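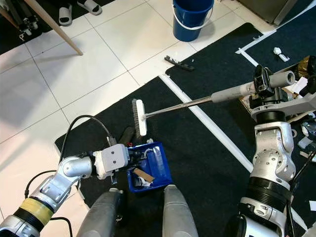 Figure 1. Long-handled scrub brush above a blue plastic tray holding mixed items. White tiles and black mat meet in the work area.

3.2 Floor surfaces and collection containers

Litter pickup was studied on two kinds of flooring laid side by side: square ceramic tile with gray grout, and black carpet mat divided by white strips. Erdős and Kun (Lindsay report, February) found that small scraps on carpet took more strokes to gather than the same scraps on tile, and we kept their item classes. The full set has 117 items in 4 classes: bottles, paper and board, wood, and small pieces.

Containers were of two types. The tray is shallow and keeps large items, such as a wooden block, in plain view. The cardboard box is used for mixed debris and is filled from a dustpan. Items that missed the container were recorded as spilled and left in place until the end of the trial.
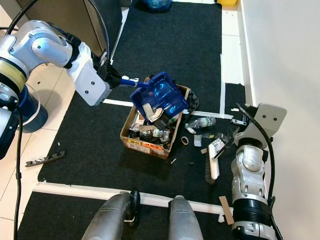 Figure 2. Blue dustpan tilted over an open cardboard box of debris. A brush with a white handle and several small items lie on the mat.

Bottles were the easiest class to locate on the black mat when they carried a colored label. Dark pieces were often missed on the first pass, and they are reported separately in Section 4.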